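How do I hang a jacket with a big floppy collar so it doesn't slide off the hanger?

Asked in Clothes & Closets, Friday
93 votes | 1008 views | 4 comments

Hi everyone! I'm hoping somebody here is a closet person, because I have fallen completely in love with a jacket and I can't get it to stay on a hanger.

I got it at the end-of-season sale at a little shop in Clerkden. It's a tan-brown color, somewhere between caramel and mustard depending on which room I'm in, and the fabric is soft with a bit of texture to it. The collar is the whole reason I bought it. It's enormous, it folds over and flops down the front, and when I'm wearing it I feel like I should be walking a greyhound through a train station. I paid 55 dollars and would have paid more (don't tell the shop).

The trouble starts when I take it off. All the weight seems to be in that collar. I put the jacket on a plastic hanger, the collar tips forward, one shoulder creeps along, and by morning it's on the closet floor in a heap. I've tried:

- buttoning it at the top, which helps a little but leaves a pulled spot
- a wire hanger from the cleaners (worse, much worse)
- a thick coat hanger, which stayed put but made two bumps in the shoulders that I could see in the mirror
- hanging it on the hook on the back of the door by its loop, and now the back of the neck has a funny little peak

I'd love to keep it hanging up if I can, as my one drawer is already full of sweaters. My closet rod is pretty high and there isn't much room on either side. Is there a hanger that works for this kind of thing? Or a way of arranging the collar so it doesn't drag everything forward? And do I have to get the creases out first, or will they drop out on their own? It came home folded in a bag and it's still rumpled.

Thank you!! I've learned so much from the sweater threads on here.

Comments on the question (4)

Is it lined? Lined jackets slide like crazy on smooth plastic.

Reply from asker: Half lined, just the shoulders and sleeves! So yes, slippery right where it matters.

Following, I have a cardigan that does this.

I grew up near Clerkden and I bet I know the shop. Great coats!

ANSWER 1 (accepted, 55 votes)

Oh, I love this question. I did alterations for years at a shop in Trarnthorpe and big collars were my favorite thing to work on, so let me see if I can save your greyhound jacket.

Start with the width of the hanger. Lay the jacket face down on the bed, put the hanger on top of it, and look at where the ends land. You want them to stop a little short of the sleeve seam, maybe a finger's width. Your bumps came from a hanger that ran past the seam and poked into the top of the sleeve. A hanger that's too narrow gives you the opposite problem, where the shoulders hang down past the ends and the whole thing can swing and slip. Most people own one size of hanger for everything they wear, and then they blame the clothes!

Next, grip. You don't need to buy anything. Take two wide rubber bands and wrap one around each arm of the hanger near the end, three or four turns, flat. Or cut two strips of that rubbery shelf liner and tack them on with a few stitches around the arm. If your lining is pale use white rubber bands, the colored ones can leave a mark over a summer.

Now the collar. This is the bit that will make the biggest difference for you. Do not leave it flopped down the front when you put the jacket away. Stand it up all the way first, give it a gentle tug at the back of the neck so it sits right on the seam, and then fold it down again evenly on both sides. What usually happens is that one side gets folded lower than the other when you shrug the jacket off, and that side pulls. If it still tips forward after that, roll a hand towel into a sausage and lay it across the hanger behind the neck, inside the jacket. It props the collar from behind and balances things out. Looks silly, works great.

Close one button, the second one down and not the top one. That should take care of your pulled spot.

Creases: yes, get them out first, a jacket that's hanging crooked will set its creases crooked. Hang it in the bathroom while you shower, close the door, and leave it there for twenty minutes after you get out. Then smooth it downward with your hands, starting at the shoulders. Check the care label before you go near it with an iron, and if you do iron, put a cotton dish towel in between and go light on the collar edge. Pressing hard along that seam makes it shiny, and shiny doesn't come back.

The peak at the neck will go away. Dampen it with your fingers, pat it flat over the end of an ironing board, let it dry there. And retire the door hook, or save it for raincoats.

Come back and tell us how it goes! I want to know if the towel works.

Comment: The second button!! I have been doing the top one my whole life.
Comment: Rubber bands went sticky on me after a year, so I'd vote for the shelf liner.
Comment from asker: Standing the collar up first made such a difference, it stayed on all night. I measured my hangers and they were all too wide. Off to cut up some shelf liner!

ANSWER 2 (4 votes)

Velvet hangers. I got the Lumenta ones and swapped out my whole closet in March and nothing has hit the floor. They're thin too, which is nice if your rod is crowded like you say. Only downside is you can't yank things off them in a hurry.

ANSWER 3 (12 votes)

I'm going to speak up for folding! I know you said your drawer is full, but a soft jacket with a heavy collar can do really well on a shelf, and mine have kept their shape far better since I switched.

Lay it face down with the collar standing up. Fold the sleeves straight back across the body, then bring the sides in a little so it's a long rectangle. Put a rolled T-shirt just under the collar and fold the bottom half up over it. Turn the whole thing over and let the collar fall down over the front by itself. The T-shirt keeps the fold from going sharp. You can set one light sweater on top but no more than that.

For the summer I put mine in a cotton pillowcase and slide it onto the top shelf. I wouldn't use a plastic bag for months at a time.

If you do keep it on a hanger, give it some elbow room. Squashed between two other coats, a big collar will crease in whatever direction it was pushed. I moved my everyday shirts to a second rod from Kaletora, one of the kind that hooks over the main one, and the coats have the rest to themselves now. It was so satisfying I did the hall closet the same afternoon.

One more little thing, if yours came from a sale rack: before you cut off the paper tag, look at how it's attached. Those plastic fasteners sometimes go through the fabric when they should have gone through the label or a seam. Snip the bar and draw it out slowly, don't pull on the tag, or you can end up with a small hole in the nicest part of the collar. I learned that on a wool coat I'd owned for one hour.

Comment: Seconding the bit about tags. Small nail scissors are perfect for it.
Comment: Tried the T-shirt roll with a blazer, came out beautifully.

Related questions
How do you keep wide-neck sweaters on a hanger?
Getting shoulder bumps out of a knit dress
Is it okay to store coats in a basement closet?
Best way to hang pants without a crease at the knee
Removing lint from a textured fabric

Share (4) | Save | Report
Contact us | House rules | Copyright the page's contributors | Back to top
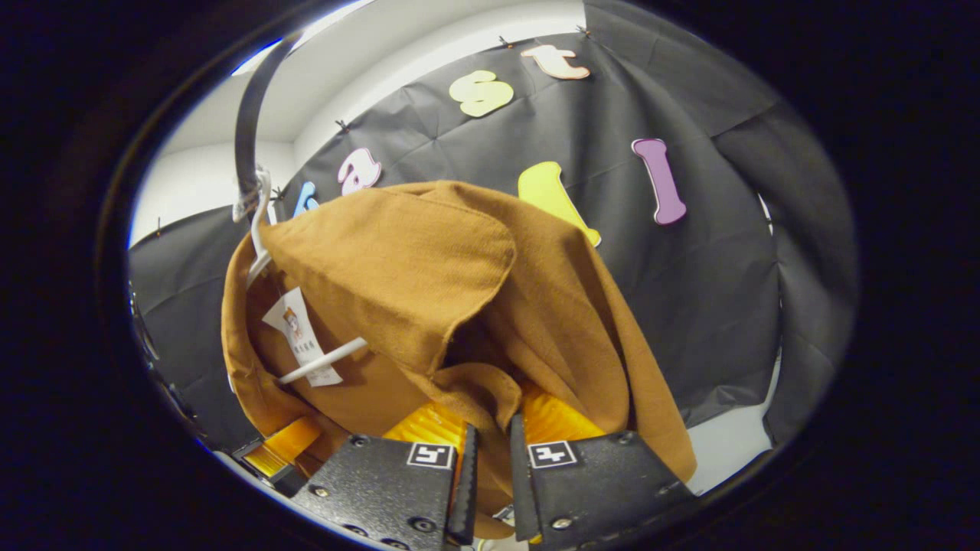

Tan jacket with a big fold-over collar on a white plastic hanger, paper tag still attached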